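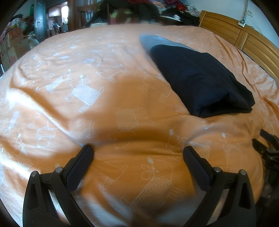
Gripper open over the orange dog-print duvet, folded navy garment at upper right.

Skorncombe robotics club is back for September and the project this term is laundry. Folding it, mostly. Members take a hand-held gripper home, do ordinary bedroom jobs with it and bring the recordings in for the group to train on.

Target is 384 clips before the regional showcase. Teams of 4, 2 grippers to share, so there's a sign-up sheet on the lab door – please use it, and write your name so we can read it.

"Shirts are fine. Hoodies are awful," said Oi-ling Yeh, who runs the club and has been folding along with everyone else. "The sleeves go wherever they want."

Best five teams go on to the showcase, where folds get judged on time and neatness. Last year's club entered a sorting arm and went out in round one, wich still stings a bit.

New members welcome, no coding needed to start. Meetings are after school in the lab, 4 pm. Bring a T-shirt you don't mind having squashed – and return the charger if you borowed it.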